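**【讨论】白墙加纯色床单，视觉里程计到底救不救得回来？**

**楼主 | 半坡上的卡尔曼**

最近在啃手持夹爪数据的位姿重建，终于攒够了问题来发帖！先上两张图，同一张床，头部视角和夹爪视角各一张：

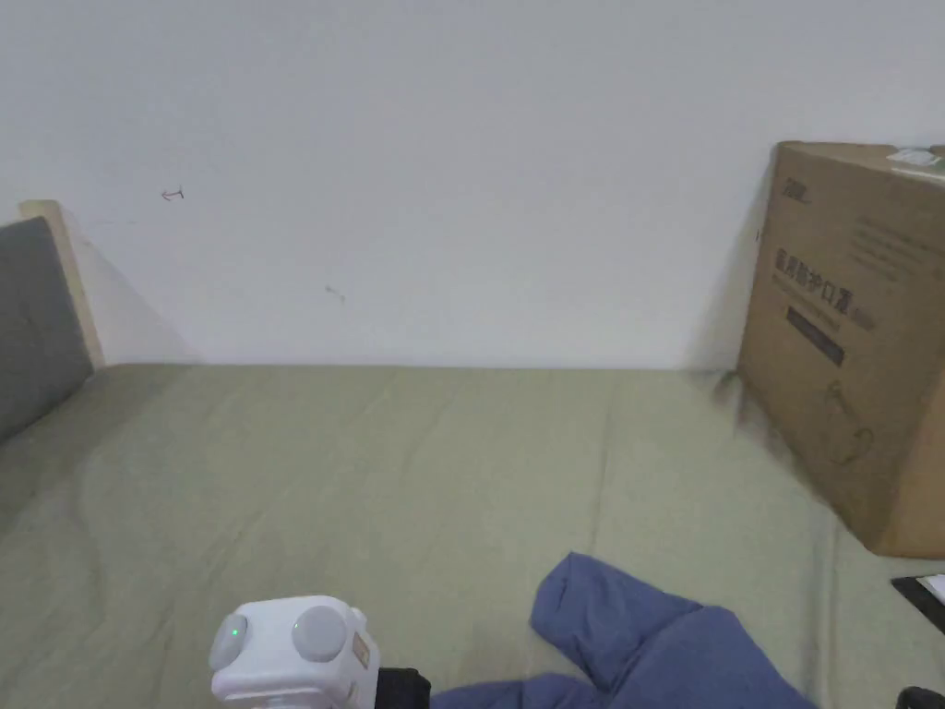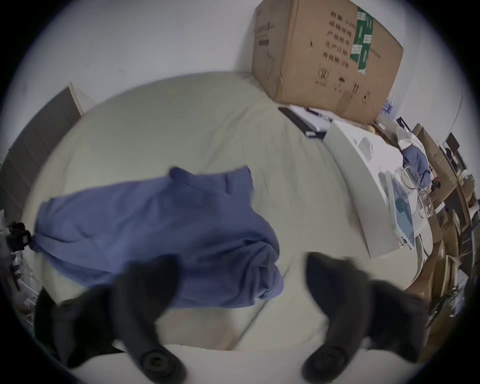

**分类：感知 / SLAM / 手持采集**

大家先看第一张的那面墙。整面白，特征点检测器跑上去几乎是一片荒漠，能抓的也就墙上那两处小痕迹，再就是右边纸箱上的印刷字。“医用防护口罩”那几个竖排大字真是太可爱了，角点又硬又密，我现在看见印字的纸箱就想鼓掌。

我的流程是 Clindemard 做前端，Zelden 做后端优化，夹爪轨迹和头部轨迹各解各的，最后再对齐到同一个坐标系。跑完一段 1118 帧的序列，夹爪那一路在第 502 帧附近跳了一下，之后整条轨迹歪着走，回环也没拉回来。

想问：这种纹理分布，是该换前端，还是该在后端加约束？

---

**2楼 | 卷帘快门受害者**

先别急着换前端。第二张两根黑手指都是糊的，你先看看跳变那几帧是不是也这样。手指占了画面下方一大块，又跟相机刚性连着，前端要是在手指那圈同心纹上取了点，这些点在图像里基本不动，优化器就会觉得“相机没怎么走”。你遮罩做了没有？

---

**3楼 | 半坡上的卡尔曼（楼主）**

做了！但是做得很糙，一个固定梯形，手指张开合拢用的是同一个。你这么一说我马上去翻，合拢的时候指尖跑到梯形外面去了……

---

**4楼 | 鱼眼不鱼**

我有不同意见。遮罩要修，可主要矛盾是标定。看第二张的床单，整个弯成一个大弧面，这么强的广角畸变，你用的是什么模型？如果还是针孔加多项式，边缘残差会大得吓人，而你最值钱的特征偏偏都在边上：右上角那个纸箱，最右边那排木架子，全在畸变最狠的区域。中间是什么？床单和一件蓝衬衫。衬衫还是要被夹的东西，会动，不能当静态地图点。

换成鱼眼模型重新标一次，我赌你后面的问题消掉一大半。

---

**5楼 | 卷帘快门受害者**

回4楼：标定不准一般是慢慢漂，楼主说的是单点跳变，症状对不上。

---

**6楼 | 鱼眼不鱼**

慢漂漂到匹配阈值外面，一样会表现成跳。我在 Fluvow 的旧版本上踩过一模一样的坑，残差曲线前面一直在爬，只是没人看。楼主把 502 之前的重投影误差贴出来就清楚了。

---

**7楼 | Bok-nam Tak**

路过，做布料操作的，从下游说两句。你们在争全局轨迹，可是叠衣服的策略吃的多半是相对动作，也就是当前帧到后面一小段的位姿差。我们训练时把序列切成短窗口，跨过跳变点的窗口直接扔掉，剩下的照常用，效果挺好的。全局歪一点，网络根本不知道。

另外楼主的白墙问题，在夹爪视角里没有头部视角里那么严重。第二张右侧有透明框眼镜、带小屏幕的白色设备、黑色的扁平物件，杂七杂八一堆，全是近处的角点。我反而喜欢这种有生活气息的床！收拾得太干净才难办。

---

**8楼 | 鱼眼不鱼**

透明水瓶和眼镜片我建议别算进去，反光会跟着视角跑，匹配出来的点看着漂亮，三角化以后深度乱飞。屏幕也一样，显示内容一变就废了。

---

**9楼 | Bok-nam Tak**

镜片同意，镜框还是可以留的。鲁棒核开大一点，让它自己降权。

---

**10楼 | 小步快跑IMU**

怎么没人提惯导？手指糊成那样，纯视觉就是在硬扛。把 IMU 预积分加进去，糊掉的几帧靠惯性撑过去，Zelden 本来就有这个因子。注意时间戳对齐，我当时相机和 IMU 差了 7 毫秒，快速转腕的时候轨迹抖得像筛糠，补上以后那叫一个丝滑！

---

**11楼 | 半坡上的卡尔曼（楼主）**

今天下午一口气试了一轮，来交作业：

1. 遮罩改成随开合宽度变化，跳变还在，幅度小了很多。
2. 把误差曲线画出来，4楼说中了，502 之前确实一路在爬。换鱼眼模型重标，爬坡没了。
3. IMU 因子还没加，外参得重新弄，今晚继续。

两处一起改完，整段能一次跑通，回环也闭上了，看到轨迹合拢的那一刻我在椅子上转了一圈。

---

**12楼 | 卷帘快门受害者**

恭喜！不过还是想看只改遮罩、不改标定的那条曲线，现在两个因素混在一起，说不清各占多少。

---

**13楼 | 半坡上的卡尔曼（楼主）**

有的，都存了，每种配置跑了 3 遍，画成图晚点传。对齐两路轨迹的脚本也一并放出来，名字叫 Papadakis，注释写得有点乱，欢迎提 issue。

---

**14楼 | 鱼眼不鱼**

脚本坐等。标定板那组原始图能不能也放一份？我想拿自己的模型跑一下，看看边缘残差还能不能往下压。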